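**Limescale and the office hot water tap**

February 3, 2025 -- Water supplied to the Clonerbridge building is hard, and the boiler unit under the second-floor counter has been scaling faster than the service plan allows for. The flow rate at the tap dropped through the winter, and the heating element was replaced under work order 2861.

The unit will now be descaled every five weeks with citric acid. Allow two hours for the full cycle, including the rinse. Do not draw drinking water while the amber light is on -- the tank still holds acid at that stage. After the light clears, run the tap until the water has no sour taste.

The inline filter is a Prunel cartridge. Ahuja supplies the replacements, which go in with the arrow facing the tap. Hand-tighten only. Report drips to the building desk on extension 7.

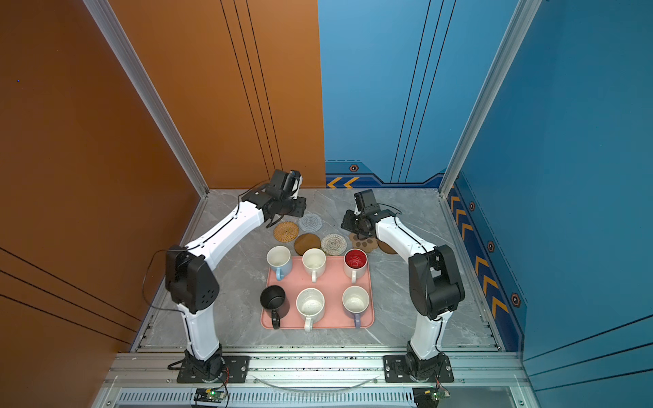
Mugs on a pink tray, with coasters beyond it.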